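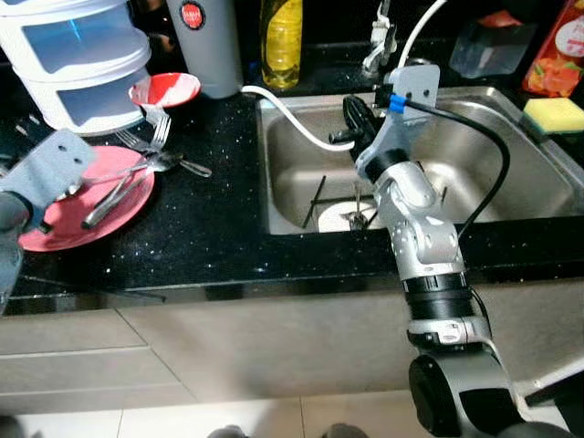 Kitchen sink, pink plate and sponge.

Re: [Tirnlow-house] Whose turn is it at the sink

> Could whoever uses the pink plate please wash it the same night? It
> was on the counter again, fork and all. The list on the door says
> 48 hours and I think that's generous.

The 48 hours was my idea and I regret it. People treat it as a target.

A few things while we're on the subject. The rack stays in the bottom of the basin. Plates go in it, or at least near it. The sponge lives on the ledge, and the yellow dish soap goes at the back by the wall, where I'd like to keep finding it. I ordered 2 more sponges from Zedach, so please retire the old one when it starts to smell like December.
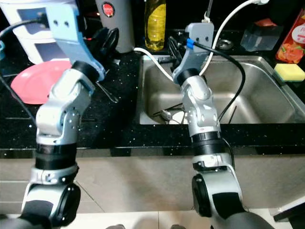
Flolville, October 2023

Speckled black granite hides crumbs beautifully, as I learned by putting my sleeve in them. Wipe it anyway, right up to the front edge. The pink plate may stay in the house on probation.

Dinner is at 9 on Friday. I'm not cooking.

--
Tirnlow-house list, Aranda side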